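News / Home & Office / Press releases

Plenoro launches round desk organiser for people who can never find a pen

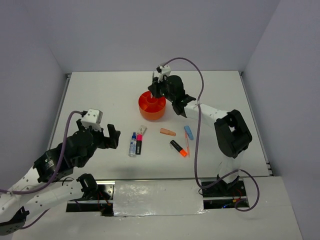
Dec 19, 2022 – Desk storage firm Plenoro has today launched the Rendness, a round organiser for pens, highlighters, rubbers and all the small stuff that ends up spread over a desk by lunchtime. On sale now through the Plenoro online shop. First run of 2,000.

One pot, one cup in the middle, a ring of compartments round the outside. Long things stand up, short things get their own slot. Orange-red to start with, more colours to follow in April.

The idea came out of a desk survey Plenoro ran with 293 home workers and students. They were asked to empty whatever they keep their pens in and write down what came out. Pens, obviously. Also glue, hand gel, loose rubbers, lolly sticks, dried-up highlighters, one door key. Of those asked, 163 said they had bought a pen in the past month while already owning one that worked.

"Most pots are just a hole you drop things in," said Niall Ogilvie, head of product at Plenoro. "Small things go to the bottom and stay there. We wanted something where you can look down from above and see the rubber. That was pretty much the whole brief, I wrote it on a sticky note."

The round shape went through a fair few versions. An early square one, working name Pirimier, was dropped after testers kept pushing it into the corner of the desk and then could'nt reach the back row. The round one turns easily by hand, so there is no back row as such.

Ogilvie again: "We had a long argument about the middle cup. Some of the team wanted it gone and bigger slots instead. I like it for the pen you use every day. Small bottles go in the ring, on their ends, cap up. Highlighters same."

Getting started – a few tips from the Plenoro team:

Tip everything out on the table first. All of it.
Test the pens. Bin the dead ones.
Daily pen in the centre cup.
Rubbers and other short bits in the slots nearest you.
Leave a slot or two free, they will fill up.

The Rendness ships flat-bottomed in a plain card box with no plastic wrap. Wipe clean with a damp cloth, not dishwasher safe. It sits alongside the Apaza letter tray, wich came out earlier in the year and is back in stock, 982 units, same online shop.

Schools and offices ordering in bulk should get in touch for a price list. Review samples available to press on request, please give a delivery address and a daytime phone number. Interviews with Niall Ogilvie by phone or email – mornings best.

ENDS

Press contact: Plenoro Press Office | © Plenoro 2022. All rights reserved. | Back to top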